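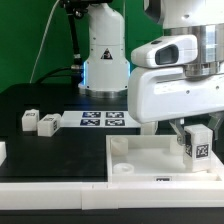

A tagged cube in the gripper, at the tray.

I have been helping with the after-school robotics club at Arrieta since October, and I want to say a kind word for slow projects. Our students didn't enter the big contest this year. They spent their evenings on cubes and a tray, and a few parents have asked me (very politely!) whether that's enough. I think it's plenty. Sorcha Dunne, one of our seniors, filled a notebook with 382 tries, most of them misses, and she can tell you what she changed after each one.
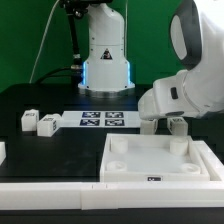
Fingers open over the tray, with two cubes off to the left.

A trophy is a lovely thing, and I'd never talk a kid out of wanting one, but I'd like more clubs to leave room for a job this small, done over and over until somebody understands it.

14 shares | 2 comments

Ojārs Grīnberga: My daughter talks about grip width at dinner now. Keep going!

clubparent_2: I'd still like to see them compete next year.

Contact us | © Arrieta Robotics Club | Back to top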